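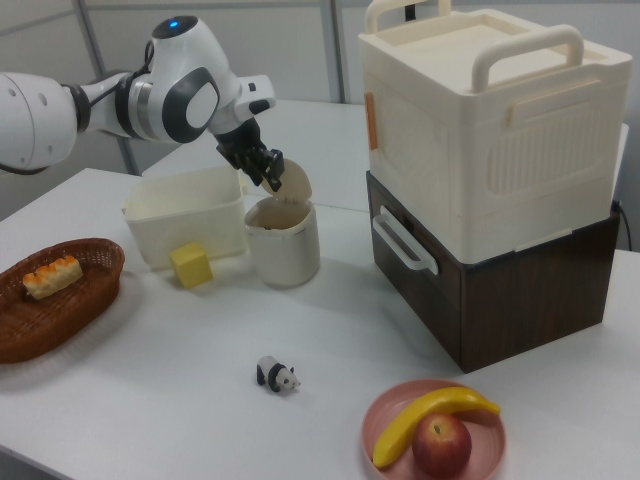 Unit 4: Responding to a Chemical Release
Handout, 15 February 2025

Read this before the session on the Stirnberg ammonia leak. The incident report runs to 612 pages and you only need the timeline and the section on notification.

Terms

Release: any escape of a substance from its tank, pipe or package.
Hot zone: the area where people can be harmed. Entry in full protective gear only.
Warm zone: where decontamination is done.
Cold zone: command post, medical staff, press.

First steps on arrival

Stop upwind and uphill. Identify the substance from placards or shipping papers before anyone goes closer. In the Stirnberg case the first crew parked 100 feet from the valve and had to move back to 200 feet, which cost time. Account for every worker on shift using the sign-in sheet.

Shelter or evacuate

Short releases usually call for sheltering indoors with vents closed. Pradcombe evacuated 1233 residents in December for a leak that lasted under an hour. Compare that decision with the one made at Mansilla.

For next time

Write one page on who should have called the county first, the plant or the trucking firm. Bring the zone map.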